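Week 5 handout: What the quote leaves out

Bring your draft budget for the Orndale training lab. If it has one line on it and that line is the robot, bring a second draft.

The people who sell surgical robots are pleasant and their slides are lovely. The purchase price will be on slide two in a large font. Your job is everything in the small font, and then everything in no font at all.

Start with what gets used up. A trainee learning to close a wound needs a practice pad, a curved needle, thread and two instruments, and will want all of them again after lunch. Pads fill up with knots. Needles go blunt or go missing. Work out a cost per trainee hour before you look at a single brochure.
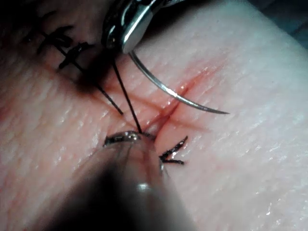 Pierina Negri objected to this when the notes first went round. Pads are petty cash, she wrote, and in her lab it was instrument replacement that ate the budget, so why were we teaching people to fuss over thread? Fair point. Fuss over both, and give the instruments the bigger column.

On instruments: ask the supplier, in writing, whether there's a limit on uses, who keeps the tally, and whether training use counts the same as clinical use. "We can look after you there" is a warm feeling and should be entered in the budget as zero.

Then the service contract. The Kivton case in your reader compares a quote over 4 years with one over 12, and the cheaper one changes depending on where you stop counting. Guess where each sales rep stopped. 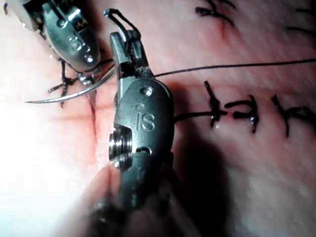 Fig. 2. Suturing with two instruments, needle held at upper left.

For next class

Read the Buthelezi tender and mark every cost that shows up only in an appendix. Redo your own budget with separate lines for consumables, instruments, service, floor space and staff time. Staff time means the hours spent setting up and packing away too, which Edeltraud Eberhard's group left out last August and had to find later under "miscellaneous".

Drafts are due at 4 p.m. The Grillov spreadsheet is fine to use as a template, but check the totals row.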